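2022-05-27, flower cell, mostly me and the pedals

Long day at the leader arms, so this one is going to ramble. Vlasta Karagiannis is out until next week and asked me to write down anything she'd trip over when she takes the cell back, so Vlasta, most of this is for you, and the rest is for me when I've forgotten why the task sheet says what it says.

Task for the set is still "put the flowers in the vases." I know, I know. It sounded so clear when we wrote it in February! Which flowers, which vase, how many, who cares how they look -- none of that was in the sheet, and when I went back over the early Wustell recordings last night I could tell exactly which of us was driving by the way the stems ended up. You stuff the whole bunch in at once. I go one stem at a time and fuss. Both are fine as demonstrations, but mixed together with the same instruction text they make the policy dither over the vase, and dithering is what we got from the last training run. It would come down with a stem, stop a bit above the rim, back off, come down again, and do that until the clock ran out.

So the new sheet splits it in two. "Single stem" means one stem, picked up off the table, one vase, let go, back to home. "Bunch" means grab the bundle low on the stems, both arms allowed, and the whole lot goes in. Separate folders, separate text. I renamed the folders on the Vutosby drive before lunch, and if your upload script complains, that will be why.
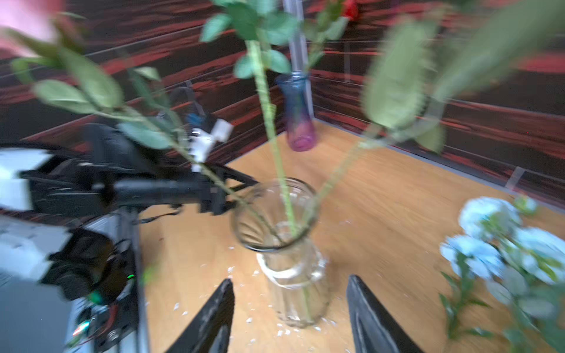 Wrist view matters a lot more for single stem than I'd been giving it credit for. When I replay an episode with only the outside camera I honestly can't tell whether a stem is over the mouth of the vase or an inch behind it, and if I can't tell, I don't see how the model is supposed to. With the wrist stream on it's a lot easier to judge, as long as the leaves stay out of the way. They don't always. A big leafy stem swings right across the lens and then you've got a second or two of green mush in the episode. I thought about throwing those out and decided to keep them, seeing as the same thing will happen when the policy is driving. Argue with me if you think that's wrong.

Motion blur is a different matter. If I sweep the arm across fast, the wrist frames go to soup and there's nothing useful in them. I slowed the leader gain down a notch and the blur mostly went away, though the episodes run longer now. Target for single stem is 15 seconds from first contact to release. I'm over that more often than I'd like. It'll come down with practice, I was already quicker after lunch.

Clear glass is clear glass. The ribbed sides help, they give the cameras something to hang on to, and I'd pick those over smooth ones every time. I asked Krasniqi for a quote on some frosted vases in the same shape and they can do it, only the minimum order is silly for what we need. Parking that.

Bunch mode went better than I expected, and it's also where I lost most of the morning. The trouble is getting a grip that holds. If you close on the stems too high, the heads flop over and hook on whatever is standing behind them. Too low and you've got nothing left to push into the vase. What works for me is to come in from the side with the jaws across the stems, close, wait a beat, lift a little, and only then start moving. The wait is important! When I skip it the outside stems slide and I end up with a fan.
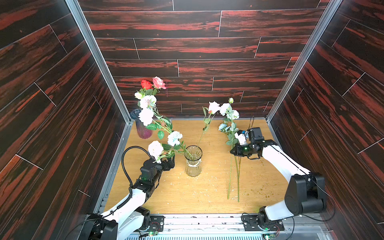 Bring the other arm in early, too. I'd been leaving it parked until the first bunch was placed and then driving it over, and what that teaches is that the second arm does nothing for half the episode. Now I start moving both within the first couple of seconds, even if one is only getting itself lined up. It feels like patting your head and rubbing your stomach for the first hour. After that you stop noticing.

A few things about resets, which are eating more time than the recording itself:

Lay the stems with the cut ends toward you for some resets and away from you for others. I had them all pointing the same way for the first batch and only caught it when I looked at the start frames side by side. Those episodes are tagged "aligned" and we can decide later whether to drop them.

Move the vases between episodes. Swap which one is in the middle. The old set had the same vase in the same corner nearly every time and the policy just learned the corner.

Don't tidy too well. Start states should look like someone left them that way, with the bunch half open and a flower or two off by itself.

I'm leaving the bits on the tabletop where they are. I swept up before the previous session and then the floor looked different from all the older data, and I'd rather have a range of mess in there than one spotless day.

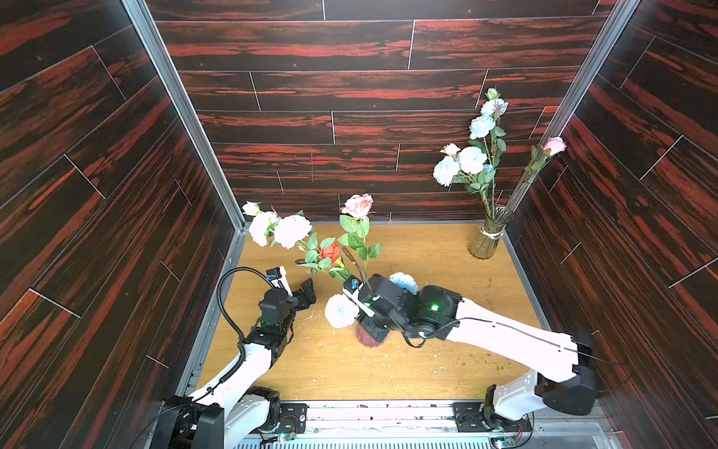

Both grippers low over the table, maroon vase under the right one.

Numbers before I forget. We're at 1,825 good episodes across everything, old sheet and new. Of today's, I'm keeping about 130, and I've been strict: anything where I bumped a vase hard enough that it walked, anything where I fumbled the pedal and the end got clipped, out. I did keep the ones where I missed the rim and recovered, as long as the recovery was something I'd want the policy to copy. Those go in with the "retry" tag. If a miss turned into three misses and me muttering, it's in the reject folder.

One annoying thing on the hardware side. The cable sleeve on the left arm sits in a big loop, and when I fold the elbow right in and roll the wrist, I can feel it pushing back through the leader. It hasn't caught on anything. I don't love it, though, because I've started avoiding that pose without meaning to, and then the data avoids it too. I'd like to reroute it, maybe with one more clip partway up the link. Trundelen has the clips in stock and I've put them on the order.

Also the timestamps. The wrist streams and the outside camera were drifting apart again by the end of long sessions. I restarted the recorder every time I took a coffee break and that kept it under control, but it's a patch and I don't trust it. Please have a look at the sync code when you're back, you know it better than I do. I left one long session running without a restart so you'd have something to poke at, it's in the folder called drift2.

For next time:

Finish single stem first, it's behind bunch mode.
More episodes with the roses from the far side of the table. I keep grabbing whatever is closest.
Try 2 operators, one arm each, for an hour or so. Might be terrible. I'd still like to see what the trajectories look like.
Kick off a small training run on single stem only and see if the dithering is gone. If it still stops above the rim I'm going to look at the wrist crop before I record anything more.

Arms are parked, leaders are off, drive is still copying. My thumbs hurt.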